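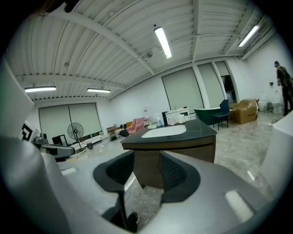
Slide 1. Bathroom displays on an open floor

Start with the brief. Trustetard wanted the Visska range shown as separate pieces, with no cubicles built. Say that partitions were costed and dropped.

Pieces to name: vanity with a stone countertop and wood-grain base, rectangular basin set into the top, freestanding bath in dark green with a white rim, upholstered chair next to it, two toilets along the wall. The toilets differ in height. Mention this early, as customers compare them by eye before they read a card.

Spacing. Our working minimum between a bath rim and the next piece is 560 mm. Under that, people turn sideways and stop looking. Dimension to quote for vanity depth on the plan: 521 mm. Do not read out the full table, it is in the handout.

Small items. Soap dispenser and cups stay on the countertop. They give scale. Limit them to the far side so that the basin edge can be touched.

Cartons. Stollberg deliver boxed and unpacking takes place on the floor. Allow space for one open carton per bay on the drawing.

Slide 2. Ceiling, light, window

White walls, pale marbled floor, ribbed metal ceiling, fluorescent tubes. Gloss floors repeat every tube as a streak, so check the view from the entrance before fixing positions. Roller blind on the large window: test colours with it down, then with it up. Pedestal fan: keep the lead off the walking line.
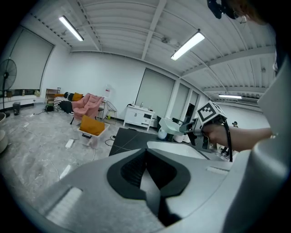 Henriques objected at the September run-through that fluorescent light is wrong for dark green and navy, and that both should be judged next to the window or left out of the colour schedule altogether. Partly accepted. The schedule now has a daylight column, 156 entries, of which 99 are filled in. The rest wait for samples.

Pause for questions, then slide 3 (waste connections).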